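4.2 Creasing and surface marks on dark covering cloths

The second part of the study dealt with how dark covering cloths look after ordinary use and storage. Most of the existing work on fabric appearance has been done on clothing, where the cloth is pressed, worn against the body and washed often. Covering cloths are treated differently. They are spread out, left for weeks or months, shaken, folded and put on a shelf. Washing is rare, and ironing was almost unknown among the organisations that answered our survey.

We sent 800 questionnaires to halls, schools, craft groups and small workplaces in the Hutcombe district in August. The returned forms gave us records for 3,561 cloths. Respondents were asked for the colour, the usual method of folding, where the cloth was kept, and what they disliked about it. Charcoal, slate and other dark greys were the most common colours by a wide margin, followed by black and navy. The reason given most often for choosing grey was that it would not show the dirt. The complaint recorded most often against grey was that it showed the dust.

The two answers can both be right. Respondents used "dirt" for tea, grease, ink and mud, all of which are darker than a pale cloth and close in tone to a dark one. Dust, lint and chalk are paler than a dark cloth and stand out on it. Creases fall somewhere in between. On a matte cloth a crease is visible mainly as a thin change in tone along the fold, and whether a person notices it depends a good deal on where the light is coming from (Figure 4). 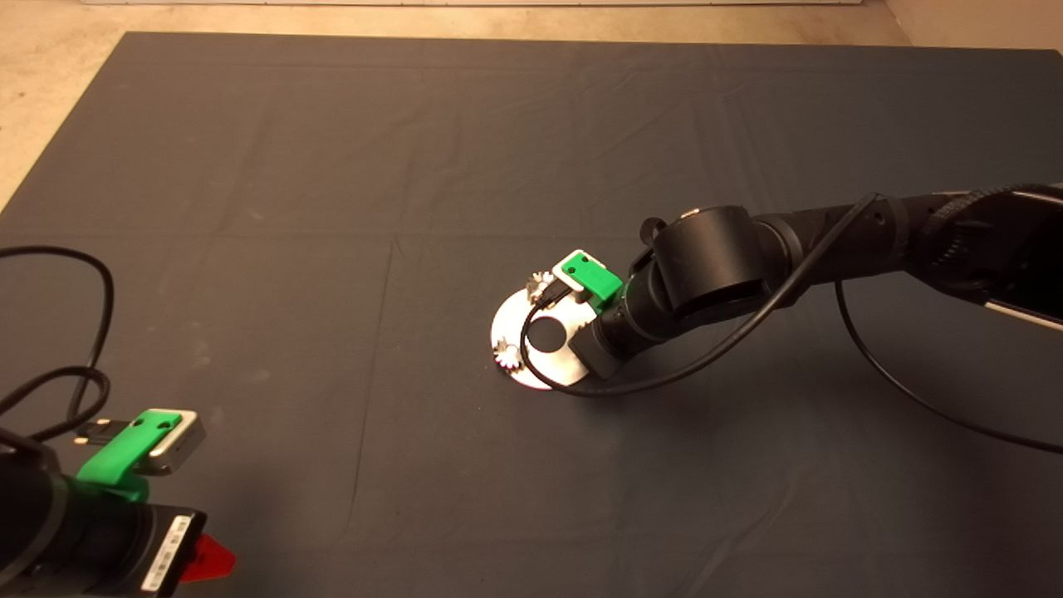
Figure 4. Slate-grey covering fabric with soft creases, faint fold lines and pale dusty smudges.

We sorted creases into two classes. Fold lines are straight, usually run parallel to an edge, and come from the way the cloth has been stored. Handling creases are shorter, run in any direction, and come from leaning, dragging or sitting on the cloth. The two were scored separately by the same pair of assessors, working from the side of the cloth nearest the window and then again from the opposite side. Where the two scores differed by more than one grade the cloth was looked at a third time.

Fold lines were the more stubborn of the two. A cloth that had been folded in quarters and stacked under others still showed its lines at the end of the observation period, while handling creases had mostly relaxed or been replaced by new ones. Cloths kept on a roller had almost no fold lines, although several had a band of small wrinkles at the outer end where the tie had been pulled tight. Respondents who had changed from folding to rolling were pleased with the result but mentioned that rolls were awkward to carry and would not fit in a standard cupboard.
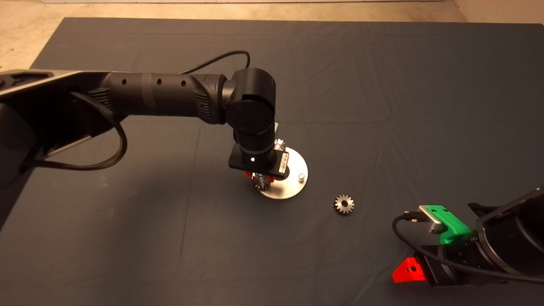 Fibre content made less difference than we had expected. We compared a cotton drill (sold as Gritik) with a polyester twill (sold as Dokero), cut to the same size and folded in the same way. The drill took sharper fold lines in the first week. After that the gap narrowed, and by the end the assessors could not reliably tell the two apart by their creases alone. They could tell them apart by lint. The twill picked up more pale fibre from the room and held on to it when shaken, particularly on dry days.

Weight of cloth mattered more. Heavier cloths lay flatter and their edges stayed put, and they were moved less often by people brushing past. They also took longer to dry and were disliked by anyone who had to wash them in a domestic machine. One school reported that its heaviest cloths had not been washed since they were bought, as they would not fit in the drum.
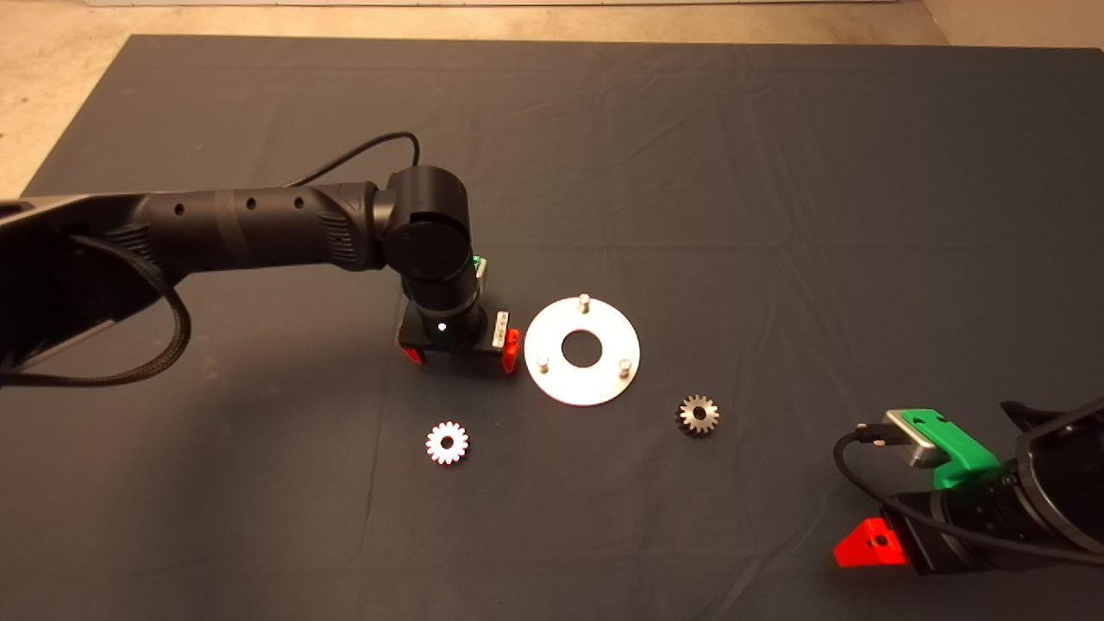 Dust marks were harder to score than creases. A smudge that was plain to one assessor in the morning could not always be found again in the afternoon. For this reason we recorded marks only when both assessors saw them in the same sitting, under room lighting set at 2,000 lux. This is brighter than most of the rooms in the survey and will have made some marks easier to see than they would be in normal use. The scores should be read as a comparison between cloths and should not be taken as a measure of how dirty any one cloth would seem to the people using it.

Cleaning method was recorded for each cloth in the trial. Shaking outdoors removed loose dust but left smudges where dust had been pressed into the weave. A stiff brush used along the grain did better, and used across the grain it tended to raise the surface and leave a paler streak of its own. A damp sponge gave the best result on the twill. On the drill it sometimes left a tide mark, which could be seen from one side of the cloth and not from the other. Machine washing cleared the marks in both fabrics and brought in a new set of creases from the spin. 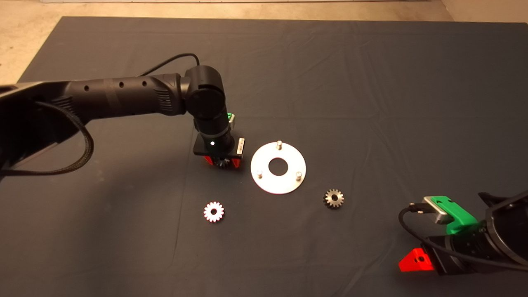

Dr Leanne Tolhurst
Senior Research Fellow, Textile Care and Storage, Poirier Institute
(corresponding author for Section 4)

Six cloths were set aside and left uncleaned for the full period as a reference. They were spread and refolded on the same timetable as the others. Their fold lines scored much the same as those on the cleaned cloths, so we do not think brushing or sponging has any useful effect on creasing. Their dust scores rose steadily at first and then levelled off, probably because each refolding dislodged as much loose material as had settled since the last.

4.2.1 Limits of the comparison

Folding was done by hand and no attempt was made to control the pressure used. The shelves at Hutcombe were of different depths, and the larger cloths had to be folded once more to fit the shallow ones. Those cloths are marked in the appendix and were left out of the comparison of fold lines. We did not test cloths with a coated back, which respondents listed under several different names and which may need a separate scoring sheet. Fading was noted where it was seen but was not scored, and the cloths stored beside the west window are discussed with the other light exposure results in Section 5.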